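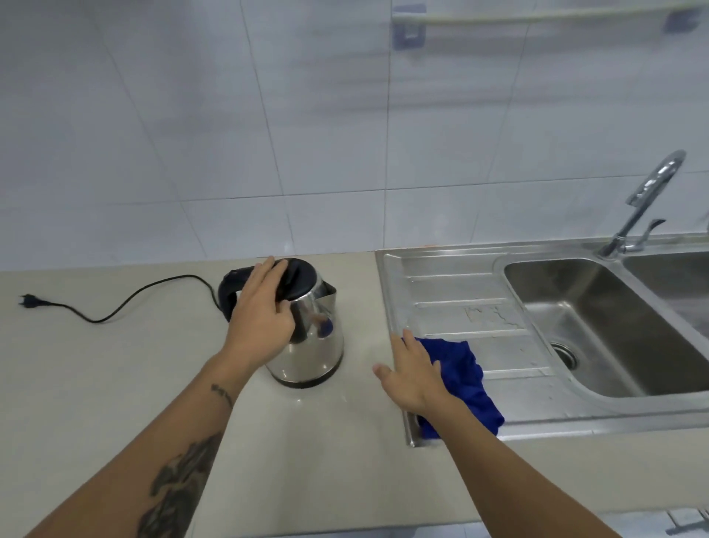

## Kitchen corner, November

Dear Berenice,

The tea corner at Nundton is in daily use again, and I can't tell you how pleased everyone is! Your 2,000 paid for the worktop and the new tiling behind it, and 109 is left over, which we'd love to put towards mugs if you're happy with that.

Ximena has taken on the wiping down after each session (kettle unplugged first, then a cloth along the worktop and round the sink) and has shown three of our regulars how she likes it done. Lunch now seats 16.

Still to do: the cupboard door, which Abundio has promised to look at.

Warmly,
Leobardo Galindo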